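Home Products Picking Cells Service Downloads Contact

Search products, manuals, part numbers Go

Britex Bin Picking Cell — Dress Pack and Gripper Service Kit

Share 5 Comments 0

The Britex service kit is supplied for bin picking cells in which the gripper lines are carried on the outside of the arm. It contains the parts that wear first in normal operation and the fasteners needed to fit them. This page describes what the kit includes, how the lines are to be routed, and the order in which the work is to be carried out.

The kit is intended for maintenance staff who have completed cell training. It does not replace the manual supplied by the manufacturer of the arm. Where the two differ on any point concerning the arm itself, the manufacturer's manual applies.

Contents of the kit

Air hose, black, supplied on a roll and cut to length on site
Takagi push-in fittings for the gripper end
Cable ties, black, wide pattern
Replacement fingers for the gripper, with screws
Boltis clamp pads for the bin fixture
One printed record sheet

Power and signal cables are not included. They are ordered separately by cell number, as lengths vary with the mounting position of the arm.

Before starting work

Bring the arm to the service position and stop the cell. Lock the main switch, close the air supply and release the remaining pressure at the service unit. Remove all workpieces from the bin if the fingers are to be changed. For an inspection of the lines alone, the workpieces may stay in place.

Allow 40 minutes for a full change of hoses and fingers. An inspection without replacement takes 5 minutes and may be carried out between shifts.

Routing of the lines

The loop at the wrist is the part of the dress pack that receives the most movement. It must be long enough to allow the wrist to turn to both ends of its working range without pulling on the connectors, and short enough to stay clear of the bin walls when the gripper reaches into a corner. Set the length with the arm in the lowest picking position, then check it again at the highest.

Tie the lines together at the bottom of the loop. The tie should hold the bundle firmly but must not flatten any hose. Cut the tail of each tie flush; a cut end left standing will mark the cable jacket over time.

Hoses leaving the bundle for the gripper are to be given a free outward bow. A hose pulled straight will work loose at the fitting. After the air supply is opened, each fitting is checked by hand and by ear.

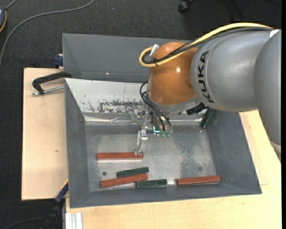 Cable loop at the wrist and hoses to the gripper, with the arm over the picking bin.

Gripper fingers

Inspect the finger tips for chips and for play in the joints. A finger with visible damage at the tip is replaced, even where picking results are still acceptable. Tighten the screws evenly and move the finger by hand through its full travel before air is restored. The tool center point must be checked after every change — including a change of one finger only.

Bin and clamps

The bin must not shift under contact. Check the clamps for tightness and replace any pad that has hardened. Scuffs and scratches on the bin floor and walls are normal and do not call for replacement. If the detection rate falls, clean the bin and repeat the camera reference run before changing any vision settings.

Restart

Run 20 picks at reduced speed with an operator at the stop button. Watch the loop during each turn of the wrist. If the lines touch the bin or the arm is seen to drag them, stop the cell and set the length again. Enter the work on the record sheet, together with the cycle count.

Service interval

The lines are inspected after every 500 operating hours. Cells working with blocks or other parts with sharp edges may need a shorter interval, to be agreed with the Nullcombe service office. The yearly inspection is booked through the same office; the booking list for the following year opens in August.

Ordering

Kits are shipped from Nullcombe. Please state the cell number and the gripper type with each order. Orders received before noon leave the warehouse on the same working day.

Back to Picking Cells Print Request a quote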